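Sidthorpe Table Hire: the questions I get asked most

I run the table hire side of things from a unit on the edge of Sidthorpe, and most of my emails ask the same dozen questions. I've put the answers on one page so you can read them in bed at midnight, which seems to be when most people plan a party.

How far ahead do I need to book?

For a Saturday between May and September, as early as you can bear to. For anything else a fortnight is usually fine, and I've done next-day deliveries in January when the van was just sitting there. Ring me if it's short notice, I'm much quicker on the phone than on email.

What size table do I want?

Depends what's going on it! The long ones are 600 mm deep in the narrow version, and that suits a buffet against a wall or a cake stall. People do try to seat guests on both sides of them and then the plates bump in the middle, so for a sit-down meal go for the wide ones. If you're not sure, tell me the size of your room and I'll draw you a rough plan (it'll be in biro, but it'll be right).

Do you do chairs?

I do, the folding sort and the stacking sort. The stacking ones are comfier and I'd pick them for speeches. I keep 300 in total, so a really big do might end up with a mix of the two.

Do the tables come with cloths?

No, cloths are separate. I stopped including them because half my customers brought their own and mine came back creased for nothing. You can add them when you book, in white or a sort of oatmeal colour that looks much nicer than it sounds.

Where do you deliver?

Sidthorpe itself, Grornis and all the villages in between. I'll go out to Isudska if you don't mind paying for the extra fuel. Anything up a farm track, please warn me, as the van sits low and I've lost one exhaust already.

Will you set everything up?

If you ask for it, yes, it's £61 on top and that includes taking it all down again. Otherwise I'll stack the lot just inside the door and leave you to it. Unfolding the tables is easy enough but do it with two people, and keep your fingers well away from the hinge.

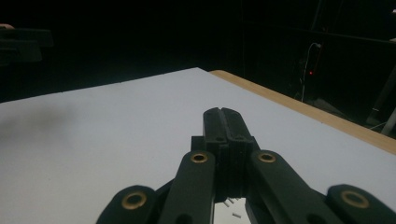 What if something gets marked or broken?

Red wine, candle wax, felt tip, I've seen them all. Just tell me when I collect and don't go at it with a scouring pad, please! That does far more harm than the wine. Ordinary wear I don't charge for. A snapped leg or a burn I do, and I'll always send you the price before I take anything from the deposit.

Can I keep them an extra day?

Nearly always. Ask before the morning of collection and if they're not booked out again I won't charge for it.

Do you ever sell the old ones?

Once a year, usually in the autumn, when I clear out anything that wobbles. They make brilliant workbenches. I put a note up in the Sandberg hall and on this site, and it's first come, first served, cash or card, bring your own roof rack.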